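We use cookies to remember your settings and to see which pages are read most. Accept all | Manage choices

How a suitcase finds its plane

When you fly somewhere on holiday, you hand over your suitcase at a desk and it rolls away through a gap in the wall. A few hours later it comes out on a moving belt in another country. In between, it has been on a journey of its own.

The label

The journey starts with a paper label, called a bag tag. The person at the desk prints it and loops it round the handle. It has a barcode, which is a row of thick and thin lines that a machine can read, and three big letters. The letters are a code for the airport where the bag is going. LHR is London Heathrow, AMS is Amsterdam and EDI is Edinburgh.

The desk is also a set of scales. A suitcase that is too heavy could hurt the back of a person lifting it, so it gets a bright label with the word HEAVY on it.

Old tags should be pulled off before you travel again. If a suitcase has two barcodes, the machine may read the wrong one.

Down the belt

Behind the wall there is a long set of moving belts. In a big airport they can run for miles, up slopes, round bends and under the floor where passengers are walking. Your suitcase passes under an arch full of scanners. They look at it from several sides, because the tag could be facing any way up. Once the barcode has been read, a computer knows which flight the bag needs.

If the tag is crumpled or torn, the bag is sent off to a side belt. There a person looks at it and reads the tag with a scanner held in the hand.

The security check

Every bag that goes in the hold (the space under the passengers' feet) is checked with an X-ray machine. The X-ray shows the shapes of things inside without anyone having to open the zip. Different materials show up on the screen in different colours. If something is not clear, the bag is checked again, and sometimes it is opened by hand.

Sorting

Now the bags have to be split up, so that each one ends up with the others for its flight. Some airports use tilting trays. Each suitcase rides on its own tray, and when it reaches the right place the tray tips and the bag slides down a chute. Other airports use pushers, which are flat arms that swing out and nudge the bag sideways on to another belt.

Sorting simply means putting things where they belong. You can do it with suitcases, letters, socks or small things on a table.
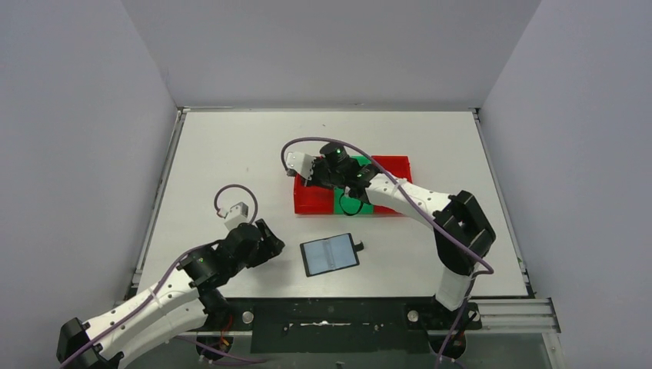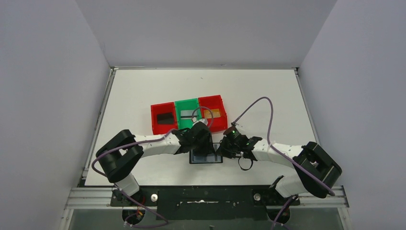 Loading the plane

At the bottom of the chute, workers put the bags into carts. A small, strong tractor called a tug pulls the carts out to the plane in a line, like a slow train.

On smaller planes the bags go up a sloping belt and are stacked one by one in the hold. On many large planes they are packed first into big metal boxes called containers, and the whole container is lifted in. The bags must be placed with care. If too much weight is at the back or the front, the plane is harder to fly.

The workers scan the tags as they load. If a passenger does not turn up at the gate, the scans help them find that person's bag and take it off — this is one reason a plane can leave a few minutes late.

Changing planes

Some people take two flights to get where they are going. Their bags change planes too. At the middle airport the bag is unloaded, put back on the belts and sorted again. Bags are more likely to be left behind here, especially if the first flight lands late. A late bag is usually put on the next flight and brought to the owner's home or hotel.

Words to know

Hold: the part of the plane where bags and parcels travel.
Chute: a slide for bags.
Tug: the tractor that pulls the carts.
Carousel: the moving belt where you collect your suitcase.

Comments (3)

Jade Sutherland
I read this with my class on Thursday. They wanted to know what happens to pushchairs. Could you add a bit about that?

Pieter Prins
My son is 11 and has read it twice. Our bag missed its second flight in July and he now wants to know which belt it got stuck on.

Eilidh Nisbet
Good clear page. We tie a yellow ribbon on ours so we can spot it on the carousel.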